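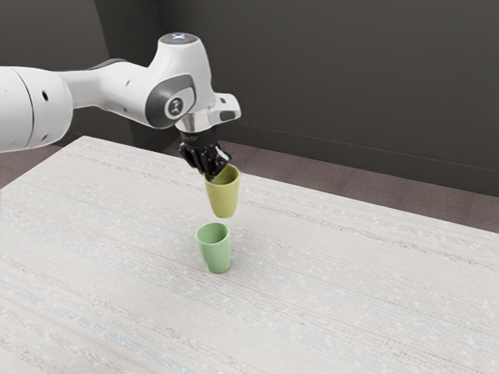 Relatório de projeto – Falha de preensão no empilhamento de copos em simulação
Disciplina de Robótica de Manipulação
Mirela Paiva e Gleice Queiroz

1. Contexto

O projeto Hanar consiste em treinar e avaliar, em ambiente simulado, uma política de controle para um braço robótico com garra de dedos. A tarefa é pegar um copo verde-amarelado pela borda, levá-lo até cima de um copo verde-claro e encaixar um no outro. O episódio termina com sucesso quando o copo de cima fica encaixado e a garra se abre e se afasta.

Em setembro rodamos uma avaliação de 2000 episódios. O resultado registrado foi de 1573 sucessos. O valor pareceu razoável e chegou a entrar na primeira versão deste relatório, mas uma parte dos episódios contados como sucesso tinha um defeito que a métrica não pegava.

2. Descrição da falha

Na fase de descida, com o copo suspenso e um pouco inclinado, um dos dedos atravessava a parede do copo. O simulador corrigia a penetração de uma vez só, com uma força de contato muito alta. Em alguns casos o copo era lançado para longe e o episódio falhava. Em outros, o copo era empurrado para baixo e caía dentro do segundo, e o episódio era contado como sucesso.

Encontramos o problema por acaso, numa quinta-feira, ao rever as trajetórias para escolher uma para a apresentação. Numa delas o copo de cima chegava à posição final em um único passo de simulação, com a garra ainda fechada no alto.

3. Investigação

Primeiro suspeitamos da política e perdemos dois dias comparando versões do treino. A falha aparecia em todas. Depois passamos a gravar a força de contato nos dedos a cada passo e a marcar os episódios com pico acima do limite da garra. Foram marcados 135 episódios. Desses, 88 constavam como sucesso.

A causa tinha duas partes. A malha de colisão do copo era mais fina que a malha visual, porque foi simplificada na importação e não conferimos o resultado. Além disso, o passo de tempo era grande demais para a velocidade de fechamento dos dedos – o contato só era detectado quando já havia penetração.

4. Correções

Refizemos a malha de colisão com a espessura correta da parede e reduzimos o passo de tempo à metade. A força de fechamento passou a ter um teto. O critério de sucesso agora exige também que nenhum pico de força ocorra no episódio e que o copo se desloque de forma contínua até o encaixe.

Descontados os episódios inválidos, a avaliação original fica com 1485 sucessos. A nova bateria, com a simulação corrigida, ainda está em execução e será entregue como anexo.

5. Observações de segurança

A política não deve ser levada ao braço físico antes da nova avaliação. Ela foi treinada com os contatos errados e pode ter aprendido a apertar mais do que o necessário. Quando houver teste real, propomos começar com velocidade reduzida, limite de força configurado no próprio controlador e uma pessoa junto ao botão de emergência.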